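Lid (cookware)

A lid is a removable cover for a pot, pan, bowl or crock. It holds in heat and steam, keeps out dust and insects, and slows the loss of liquid during cooking. Lids are made of metal, glass, earthenware, wood or silicone, and most are shaped to fit one vessel or one standard size.

Form

The simplest lid is a flat disk with a handle in the middle. A domed lid leaves more room above the food and lets condensed steam run back toward the sides. Glass lids allow the cook to check the contents without lifting the cover, and usually have a metal band around the edge to protect against chips. Many lids have a small vent hole.

The handle of a lid is called a knob. Round knobs are the most common on metal and glass lids, where they are held by a single screw. Ceramic lids may have a knob formed in one piece with the cover. 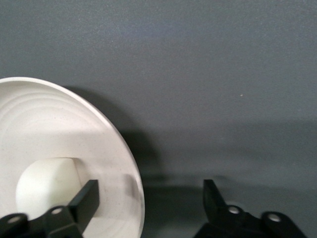
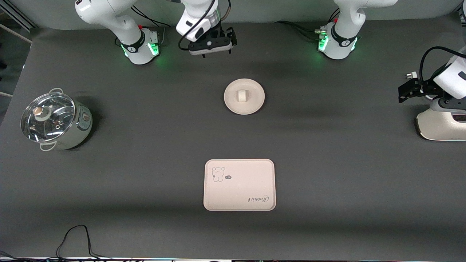 Sizes

Lids are sold by the inside diameter of the vessel. Common household sizes run up to 26 centimeters, with 24 centimeters the usual size for a family cooking pot. Older pots from the Paltitz works were made to their own measure, and replacement lids for them are hard to find.

Storage

Lids take up more room than their thickness suggests, owing to the knob. They may be kept upside down on the pot, stood in a rack, or hung on the inside of a cabinet door. Glass and ceramic lids should be cooled before washing, as a sudden change in temperature can crack them.

See also: Casserole, Stockpot, Trivet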